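4. Sorting and Packing the Small Household Items

4.1 Materials

The third set of objects was taken from the Bostdale box, which holds tableware, ornaments and small personal items. Everything in it is light, and most of it is either thin or easily bent. The box was chosen as a contrast to the tins and cartons used in section 3, which stack well and can be packed by volume alone.

4.2 Method

Items were laid out on the table and sorted by how they fail when packed badly. Plastic cups and glasses scratch, wire goods bend, and chains tangle. Each group was given its own wrapping rule. Cups were nested where the sizes allowed. Wire ornaments were packed upright with paper between the loops. Chains were held at both ends, laid straight on a strip of card and taped at the clasp end. The card strips were 90 mm wide and 200 mm long. Food packets were set aside and not packed with the rest.

4.3 Results

The full box, wrapped, weighed 1,161 g. The wire ornament took up the most space for its weight and set the height of the carton. Stemmed glasses were the second problem, as the foot is wider than the cup is easy to fill around. Storing them upside down on the table kept dust out but made them easier to knock over.

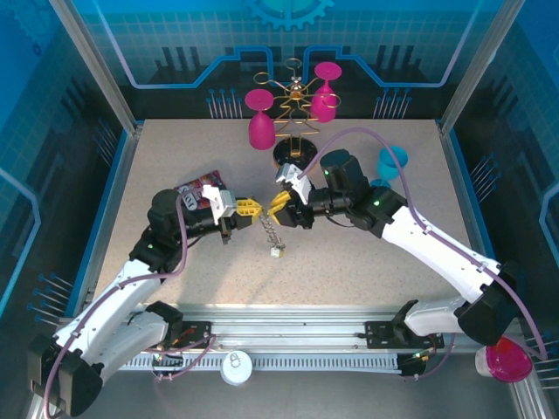
Figure 7. Chain hanging over the table, its charm resting on the surface, with the gold wire ornament and magenta glasses behind.

The chain gave the most trouble. When lifted from one end only, it swung and caught on the nearest wire loop in 2 of the trials. Clearing a space in front of the ornament before handling the chain removed the fault. The Brilta card strips worked well and could be used again.

4.4 Further work

Repeat with the Drimis carton, which is lower and would need the ornament to lie flat.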